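Plivstead Auto Registry Opens Evening Counter for Titles, Plates and Transfers

PLIVSTEAD, November - Drivers who can't get away from work to sort out a title or a set of plates now have somewhere to go after dinner. Plivstead Auto Registry has opened an evening counter at its Kragh Street office, with two clerks on duty until 9:00 p.m. every weeknight, and the first weeks have been busier than anyone on the staff expected.

The counter handles nearly everything the daytime office does: renewals, title transfers, duplicate titles, replacement plates, change of address, out-of-state vehicles, and the paperwork that comes with a car left to you by a parent or grandparent. Trailers and motorcycles are welcome too. Commercial fleet accounts are still handled before 4:00 p.m., but fleet customers can drop off sealed packets in the evening and pick them up the next business day.

"I have wanted to do this for years," said Lensa Negussie, who manages the registry. "We'd lock the door at five and there would be people pulling into the lot, still in their work boots, with a folder in their hand. Every single night! Now they can walk in, sit down, and leave with their plates. I love seeing it."

The registry served 405 customers at the evening counter in its first month. Title transfers between private parties made up the largest share, followed by renewals. A good number of people came in pairs, buyer and seller together, to sign everything over at the same desk, and the office would like to see more of that. A transfer done with both people in the room takes far less time than one where a signature has to be chased down later.

The longer hours come along with a change of software. Over the summer the registry moved its records and its appointment book to Vesedex, a filing system that lets a clerk pull up a customer's past visits, pending documents and fee balance on one screen. Customers who started a transfer during the day can finish it at night without explaining everything over again. The old system needed a separate login for plates, and anyone who stood in line last winter will remember how that went.
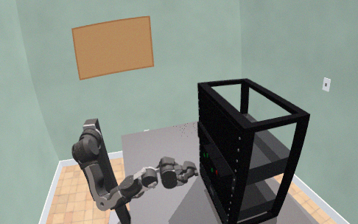
A robotic arm beside a black server rack, in a computer-rendered view.

Appointments can be booked online or by phone, and walk-ins are taken in the order they arrive. The quietest stretch so far has been between 7:30 and 8:30 p.m. The last number is called at 8:45, so customers with more involved paperwork, such as a salvage title or an estate, should plan to come earlier. Those visits can take up to 2 hours if a form has to be corrected, and the clerks would much prefer to start them with plenty of evening left.

What to bring depends on the visit. For a renewal, the notice that came in the mail and proof of insurance are enough. For a private sale, bring the title signed by the seller, a bill of sale, a photo ID and the odometer reading. Write the reading down before you leave home - it saves a walk back out to the lot in the cold. If there is a lien on the title, bring the release letter from the lender, and make sure it is the original. Photocopies of lien releases are the number one reason customers have to make a second trip.

For a vehicle coming in from another state, the clerks can do the number check right in the parking lot. There are lights over the first row of spaces now, and a bell by the side door that rings at the desk. Please park nose out so the clerk can get to the driver's side of the windshield.

Plate pickup has changed as well. Specialty and personalized plates that used to be held at the front window are now kept at the evening counter, filed by last name, for 60 days. Anyone who ordered plates this year and never came for them is encouraged to call. Quite a few sets are waiting, including several that the staff are dying to see on a car.

"Somebody ordered one for their late husband's pickup, the truck he fixed up himself in the garage," Negussie said. "She came in at eight at night to get them and showed us pictures for twenty minutes. You don't get that kind of time at noon, with a line out the door. Evenings are just nicer. People talk."

The registry has also added a Saturday-style express line during the evening for renewals only. Customers with a mailed notice and no address change can go straight to the window on the left and skip the numbered queue. Payment is by card, check or money order. Cash is accepted at the main desk, though not at the express window.

Help is available in English, Spanish and Amharic most evenings. Customers who need another language can ask when they book, and the office will arrange for an interpreter by phone at no extra cost. The side entrance has a ramp, and the counter next to it is set at a lower height.

Parking is free after 5:00 p.m. in the office lot and along Kragh Street. The lot behind Gronari Tire is private and is towed, so please don't leave a car there, even for a quick renewal.

The evening counter will run on its present schedule through the winter. The staff will then look at which nights draw the most customers and decide whether to add a third clerk in the spring, when boat trailers and campers start coming in. Comments on the hours are welcome and can be left in the box by the door or sent through the contact form on the registry's website.

Contact:
Lensa Negussie, Office Manager
Plivstead Auto Registry
714 Kragh Street, Plivstead
Evening counter: weeknights, 5:00 p.m. to 9:00 p.m.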